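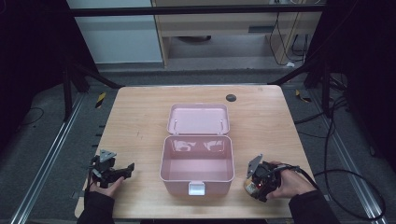
Staser teaches its packing robots by hand at Drondside

2026-06-01

I popped over to Staser's Drondside site to see what packing work looks like now, and it's a lot of opening and shutting boxes! Staff hold a black gripper in each hand and work through a job on a pink plastic storage box with a hinged lid and a little white latch at the front. The movements get recorded and go towards training the robot arms due on the packing line in October.

Three people have moved over from the line so far, and they do some 100 goes a shift between them. One told me her back is much happier but her thumbs are not — latches are fiddly when your fingers are on a handle. Another misses the chatter on the line (the radio's better there too).

Staser says the arms will take the night packing first and no jobs are going. The people I spoke to would like that in writing, and they're also asking for a pay grade to match the new work. Talks on that are still going on.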